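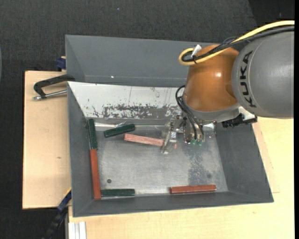
Altard reviews robot cells for people who are about to sign for them. We read the risk assessment, check it against the machine on the floor, and write down where the two disagree. They usually do. A bin picking cell is a good place to see why. The paperwork tends to say "robot with gripper and container" and leave it there, but a KUKA arm reaching into a metal bin also brings its cables with it, looped over the joint and bundled close to the hand, and it brings hoses that swing out on the side where the parts are. The bin may be held by clamps. The sloping panel at the back may be scraped down through its white surface. None of those things is a fault by itself. Every one of them is a question the file should answer, and in most files we open, it doesn't.

## Who we are

Altard was set up by Aparecida Bittencourt after a long stretch on the supplier side, where she wrote a good many of the documents she now takes apart. She still does most of the site visits. The rest of us came from maintenance, controls and insurance inspection. We are a small firm and would like to stay one.

We work from a former foundry office built in 1903. It has bad heating and a very good floor, and we keep a test area on the ground level for clients who want to rehearse an acceptance check before they do it in front of their own managers.

We don't sell robots, grippers, scanners, fences or software. We don't take referral fees from anyone who does. If you ask us which brand to buy, you will get a short answer and no name.

## What we think of standards

We use them every day and we recommend you read the ones that apply to you, in full, including the annexes. We are less keen on what happens to them in sales material.

"Built to the standard" is a sentence we ask people to finish. Which standard, which edition, which clauses, checked by whom, and on which machine? A certificate for an arm covers the arm. Once somebody bolts a gripper to it and points it at a bin full of bars, there is a different machine in the building, and the certificate in the binder has nothing to say about the sharp end of a finger or the gap between a moving link and a bin wall.

The word "collaborative" gets the same treatment. We have seen it used to mean slow, to mean small, and to mean that the fence was over budget. A task can be suitable for sharing space with a person. A brochure can't.

We are also wary of checklists, our own included. The current one runs to 186 questions. Clients like it because it looks thorough, and some have asked for a passing score. There isn't one. A cell can do well on nearly all of it and still have one open item that means you shouldn't switch it on.

## How a review goes

1. You send us the file as it is. Please don't tidy it first.
2. We read it and list what it claims.
3. We visit. One of us watches the cell run its normal job, and then we ask to see the jobs nobody wrote up: clearing a stuck part, changing a finger, getting the last piece out of a corner.
4. We measure what needs measuring. Stopping distance is measured on your machine with your tool and your heaviest part.
5. You get a report with each finding tied to a clause or, where there is no clause, marked as our opinion.

Step 5 matters to us. A lot of advice in this trade is opinion dressed up with a number in brackets after it. We keep the two apart on the page, so you can argue with the second kind. People do, and sometimes they win. Several entries in our checklist were rewritten that way.

A typical review takes 19 working days from the day the file arrives. We can't do it in a week, and we would be careful with anyone who says they can.

## Bin picking

This has become most of our work, partly through the Zendidell program, which we have supported since its second phase. Zendidell is a shared set of house rules for random picking cells, used by a handful of plants that got tired of writing their own. We help keep the text up to date.

The rules are plain. Treat the container as part of the machine. Record how it is fixed in place, what the fixing is meant to resist, and who is allowed to move it. Inspect hoses and cables in the worst pose the program can reach – the home position tells you very little. Log wear marks inside the container with a date, and decide in advance how much wear calls for a look at the path. Say what happens when a part is lying against a wall and can't be gripped, and say who goes in to fetch it.

The log now holds 3342 entries. We get asked for statistics from it and mostly decline. The plants report in different ways, one reports far more than the others, and we don't believe that makes it the most dangerous. It probably has the most honest shift leads.

## What we won't do

- Sign a declaration on your behalf.
- Review a cell from video alone.
- Change the wording of a finding to suit a delivery date. We will change it if it's wrong.
- Call anything "safe" without saying for which task and under what conditions.

## Training

Jistico, our training arm, runs two-day courses for buyers, maintenance staff and line supervisors. There is no exam and we don't issue a card for your wallet. You bring one of your own risk assessments and spend the second day pulling it to pieces with the group. The next open course is in April, at our office. Courses on your own site are held in the Seixas format, with a maintenance person from your side co-teaching.

## Getting in touch

Write to the office with a paragraph on what the cell does and what stage you have reached. Earlier is cheaper. If the cell is already running and something has happened, say so in the first line and we'll read it first.

Page last revised January 22, 2026.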